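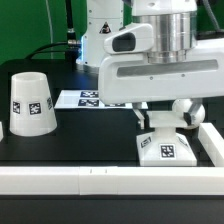 Tuncay Bayram
Lab instructor, Dağdelen teaching lab, room 602

Cell 2719: setup, daily care, small repairs
Handout for the September block. Bring it to the bench, write on it.

Typed fast between groups, so tell me where it's wrong. Nazmiye Taşdemir has the other half of the class and uses the same sheet, so changes go to her too.

What you're looking at

One cell, green backdrop, black table, white rails closing in the work area. The arm you'll drive is the near one. Parallel-jaw hand. In the photo it has the tapered block by the flat tab at the top, which is the grasp everybody starts with. Second robot base stands behind. You don't drive that one in this block, but it has its own warning label and its own light strip, and its reach counts as live when you plan where to stand.

The block, the upside-down cup and the paper sheet all carry printed markers. The camera finds things by those. It has no other idea where anything is. Most of the "robot is broken" calls I get are marker calls.

Before power

Bag and coat on the hooks, not the table. Sleeves up, lanyard off.

Walk the rails. Press down at each joint with your thumb. If a segment rocks, stop, reseat it, then go on. Rails are a reference for you and a fence for the parts. They don't stop an arm!!

Follow every cable with your eye from the base to where it goes. Loose curve is fine, tight bend is not. Nothing lying over the rail, nothing where the elbow swings. Metal connectors: finger tight plus a tiny tug. Never pliers.

Wipe the table top with the dry cloth. Dry. Spray gets under the paper sheet and the sheet bubbles, and then you've lost a morning.

Log the start in the book with the cell number and your initials. Time as well please.

Power up

Order: table camera, controller, then arm. Other way round works too, sometimes, and then the camera doesn't show up in Metby and you start over.

Wait for the arm to finish its own check. Hands off the table untill the status line in Metby says ready. E-stop within reach of the person who is NOT at the keyboard. Say out loud "moving" before the first jog of the day. Feels silly. Do it.

Jog at 10 percent only. Each joint a little both ways, listen. A click once per turn, a scrape, anything gritty: stop and write down which joint and which direction. "Makes a noise" is no use to me.

Fingers

Open fully, close fully, with nothing between them. Fingers should meet flat. Light between them at the tip but not at the root means one is mounted crooked or the pad has crept.

Pads: look at the face, then the edges. Shiny = worn. Edge lifting = replace today. Changing a pad:

1. Hand open, arm parked over the front rail, arm power off. Not paused. Off.
2. Peel the old pad from the lifted edge. Plastic scraper, no blades.
3. Glue residue off with the alcohol wipe. Let it dry.
4. New pad on from the root toward the tip, press and hold.
5. Power, close gently on the test card, pull the card. It should resist evenly.
6. Log it. Which finger, your initials.

Then redo the grasp check (further down), new pads are thicker and the width reading shifts.

Finger screws: snug. The small screws on the link covers are not yours to touch, even if one looks proud. Tell me or Nazmiye.

Markers

Flat, clean, matte, whole. A marker with a creased corner may still be found and give you a bad angle, and a bad angle is worse than no detection becuase the arm goes there happily.

Paper sheet: lies flat on the table, taped on all sides with the matte tape. If it has been moved, even a hair, calibration is void. Don't slide it back and hope.

Block and cup: hold by the edges, keep thumbs off the black squares. Markers on the sloping faces catch glare first. If detection flickers on one face, turn the part a bit before you go blaming the lighting.

An arm link in front of a marker hides it. Obvious, yes. Half the group still runs calibration with the hand parked over the sheet. Retract first.

Calibration, short version

Long version is in the Lusalance binder, blue tab. Do the long one once with me there, short one every session after that.

- Parts off the table. Sheet stays.
- Arm to retract pose.
- Start detection in Metby, check all the sheet markers are outlined. Any missing: stop, find out why.
- Run the pose routine. 200 frames. Don't lean on the table while it runs.
- Read the error value. Green, carry on. Amber, wipe lens and sheet, run again. Red, or amber twice, get one of us.
- Save under today's session, never over the master file. Someone saved over the master last Saturday and I rebuilt it by hand. Please.

Grasp check

Block near the front rail but not touching it. Base must sit flat. Approach from straight above, tab centered between the fingers. Close slow. Watch the base as the fingers come in: if it shuffles sideways, one finger is arriving first, and your offset is off by that much. Correct, reopen, repeat.

Once the close is quiet, lift a finger's width, hold, set down. Block should come down where it came up. If it tilts on the way up you're gripping too high on the tab, or the hand isn't level. Check level first, easier.

Clearance: the wide link sits low when the hand is down. Tall things behind or to the side get swept on the way in. Look at the whole path from the side of the cell before you press go. Move the cup away or plan around it, your choice, but decide.

Things that go wrong, in order of how often

Camera not listed. Reseat the plug at the camera end, restart Metby, not the controller.

Part found but position jumps. Dirty marker or glare. Then check whether someone swapped labels between parts. Has happened.

Arm stops mid move with a force warning. Leave it. Look for contact with rail, part or cable before you clear anything. Clear, back off slowly in the direction it came from.

Gripper reports closed but drops the part. Pads, then width setting, then cable at the wrist.

Light strip a color you don't recognise: e-stop, step back, fetch me. The color card is taped inside the cabinet door.

Shut down

Release the part onto the table first, don't power off holding anything. Arm to park. Arm off, controller, camera. Cap on the lens. Parts into the Clurance box, markers facing inward, foam between. Cloth over the table. Book signed.

To hand in

One page per pair. Your error value before and after, what you found on the rail and cable walk (even if nothing), a sketch of the approach path seen from the side, and one fault you met, with what you tried, in the order you tried it. Failed tries count, leave them in. Handwriting ok if I can read it.

Tray is outside 602, left of the door. Nazmiye's groups use the lower tray.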